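Second Half Fatigue in an Amateur Football Team
Project report, Sport and Society module

1. Introduction

This report is about one amateur football team, Gerneck, and the goals it receives late in the match. I have followed the team from April until the summer break. My question was simple: does the team really lose its matches in the last part of the second half, as the supporters say, or do the supporters only remember these goals better than the others?

I chose Gerneck for a practical reason. The ground is near to my student residence and I could walk to every home match. For the away matches at Soreck and other places I used the written match sheets of the league, which are open to everybody.

2. The club and its ground

Gerneck plays in a regional league on a grass pitch at the edge of the town. The land was a common meadow already in 1752, according to the plate at the gate, and it is still not quite flat. The players prefer to attack downhill after the break. The main sponsor is Nyitrai, a local firm for windows and doors, and its name is on the shirts and on the fence behind the north goal.

3. Method

I used 10 matches. For each of them I wrote down the minute of every goal, the minute of every substitution and the state of the pitch. At home matches I also noted how the team defended after the hour: how high the back line stood, and whether the midfield came back after losing the ball.

The notes were made by hand and later typed into a table. I did not speak with the players before a match, as I did not want to disturb the preparation. After the matches I had short talks with the coaching staff in the clubhouse. They knew the purpose of my project and agreed that I use their answers without names. 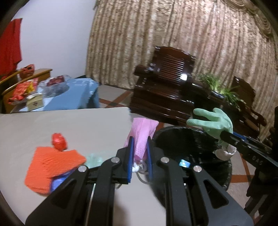
4. Results

In the 10 matches the team received almost half of its goals after the 75th minute. In the first half the defence was stable, and in 7 matches Gerneck was not behind at the interval. The supporters are therefore right, at least for this period.

The match at Soreck is a good illustration. Gerneck led by two goals until late in the game, then a corner was not cleared, and the second goal came from a free kick very soon after. The match sheet shows that the first change of player was made only after the equaliser.

At home against Tultent it went differently. The coach made two changes shortly after the hour and the team kept the ball much better. Tultent had one good chance, a header over the bar, and the result stayed 1-0.

5. Discussion

Two explanations came up in the talks. The coaching staff spoke mostly about fitness. Many players work in shifts and miss the evening training, so they are tired earlier than their opponents. My own notes point more to the substitutions. When they came late, the midfield stopped following the runs from behind and the back line dropped almost to the penalty area.

It is difficult to separate these two causes with so few matches. The opponents were also of different strength, and I have not corrected for this. A second student could repeat the work with the autumn matches and also record the training attendance, which I received too late to include in my table.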